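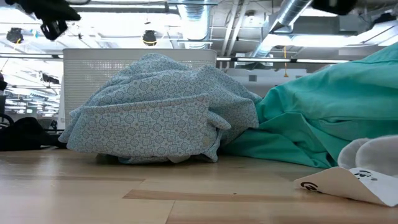
Utetti at the table: patterned cloth in the middle, teal one on the right, and both grippers over them.

Utetti, gallery page
Updated 2/25/26

Welcome to the gallery of Utetti, the two-arm machine which I build in the shared workshop in Bostness. The goal of the project is simple to say: Utetti must take cloth from a pile, put it flat on the table, and later put it in a basket. I started with this in December and I work on it in the evenings, together with Mirjam Stevens, who makes most of the mechanical parts. I write the software and I do the wiring. My name is Facundo Salinas. English is my third language, so please excuse me if a technical word is not the correct one.

I keep the captions on this page short and put the technical notes after them, as several readers asked for the details of the build.

About the view
The picture comes from the fixed camera, and the grippers are the black shapes at the top. They are out of focus because I set the focus for the cloth. For a long time I wanted to have everything sharp, but the software looks only at the table, so I leave it so.

The pattern on the blue-gray cloth, with its circles and squares, is very useful for me. When the cloth makes a fold, the squares bend with it, and I can compare what the software believes with what my eyes see. The teal cloth has no such help. There the software must find the ridges only from light and shadow, and the ceiling lights in our hall are strong and come in long rows. In the evening I sometimes ask to turn off the row closest to us, and then the result for plain cloth becomes better.

The basket
It stands behind the patterned cloth. It is a light plastic one with many small holes in the side. The holes gave me a problem which I did not expect: light comes through them, and my first program for finding edges found an edge in every hole. Now I mark the basket area by hand before each session, and the program ignores what is inside of the mark. This is not elegant. If somebody moves the basket, I have to mark it again.

The rim is smooth, and this I like. We do not want a cloth to hang on something sharp when the arm pulls it up.

The arms
Both arms are the same design, built as mirror images. The joints are from Fuentealba, bought second hand from a closed packaging line in Cirncombe. The supply is 24 volts for everything, also for the small fan in the control box. Mirjam made new mounting plates for the shoulders, because the old holes did not fit to our post. She made them two times. The first ones were correct by the drawing, but the drawing was wrong, and it was my drawing.

Each joint counts its position in steps. For the left elbow the stop is at 3,940 and the rest position is at 3,169. I write these numbers here because I lost them once together with a notebook, and measuring them again took a full evening. The right elbow has different values, which are written on the inside of the box cover.

The grippers
This is the third form of the fingers. The first was too wide and took two layers of cloth when we wanted one. The second was good for thin cloth, but with a towel it opened by itself under the weight. The present one closes with less force at the start and more force at the end. I set this in the software, and it needs patience, because a small change of the value makes the finger either lazy or too strong. If you build something similar, please begin with the low force and go up slowly. We broke one finger by beginning high.

Small things on the table
On the right side there is also a white fuzzy plush thing and a curled paper with a small drawing, something like a panda. Soft toys are the next step after cloth. They are easier to lift and more difficult to let go, as the fingers go deep in the fur. Paper I do not handle at all at the moment. The machine should learn to leave it in its place, and to leave something in its place is a separate task with its own errors.

The tabletop is pale wood with a darker strip in it. I use the strip as a help when I put the camera back after cleaning: I look where the pointed end is on the screen and turn the mount until it agrees with my saved view. After this I run the proper calibration with the printed board.

Recordings
We have now 2,000 saved attempts, good and bad together. I keep the bad ones with the same care. Mirjam goes through them with me and writes one word for each: "slip", "double", "missed", "late". "Late" is the most common with the teal cloth. The arm chooses a good point, but until it comes there, the other arm has pulled the cloth a little and the point has moved.

What I work on now
The two arms should wait for each other. At present each arm has its own timer, and I would like to have one common plan. I also want a cover for the cable at the left shoulder, which rubs on the plate when the arm goes back.

If you want to see Utetti, you can find us at the far end of the hall in Bostness, under the big silver ducts. Please do not put coats on the table, the program thinks they are for sorting.

Text and wiring: Facundo Salinas. Mechanical parts: Mirjam Stevens.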